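The Long Table: Gallery

Posted 2025-02-15 by Delphine Achterberg

The long table at Larnby is where everything lands before it gets put away. Groceries, hand tools, things people meant to take home. Shona Tennant and I will be rebuilding the shelves on the back wall in March.

The tabletop itself gets asked about more than anything on it. It is pale wood with a strong stripe in the grain, running the long way. We oil it twice a year and wipe it with a damp cloth the rest of the time. Frimpong cut it for us and sanded the edges by hand. Please use a mat under anything hot. There are 13 cork mats in the drawer and no shortage of places to set them down.

This set is the small stuff: packets, drinks and measuring tools. These are the items that cause the most trouble when we sort, as they don't belong to any one shelf. A bottle of juice goes to the kitchen side, a tape measure goes to the tool side, and both of them tend to spend the afternoon next to each other in the middle.

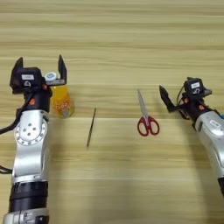
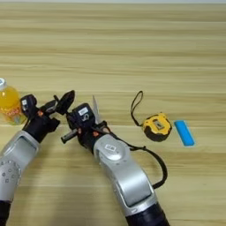
The table, two views. First: a yellow-orange package with orange and red printing, and a small round white item with a blue center. Second: orange-yellow juice in a clear bottle with a white cap, and a yellow and black tape measure with its wrist strap standing up in a loop.

Some notes on where things go, for anyone helping with the sort:

Drinks — kitchen side, lower shelf, labels facing out. Opened bottles go in the fridge with a date on the cap.

Packets — the shallow Ikura trays. They hold more if the packets stand on edge.

Tape measures — on the hooks by the door, hung by the strap. If the strap is missing, tie on a loop of cord from the Pedex tin. Blades get wiped before they are hung up.

Small round things — caps, rolls of tape, lids and so on go in the jar on the windowsill. Shona empties it at the end of the month and anything unclaimed is thrown out.

The new shelves will be 30 centimeters deep on the kitchen side and 40 on the tool side, with a gap left in the middle for the trays. We have set aside 200 dollars for timber and brackets. If you have brackets left over from another job, bring them in and leave them under the table, with your name on the bag.

The next set will cover the drawers. Shona has the pictures and is still choosing which ones to put up.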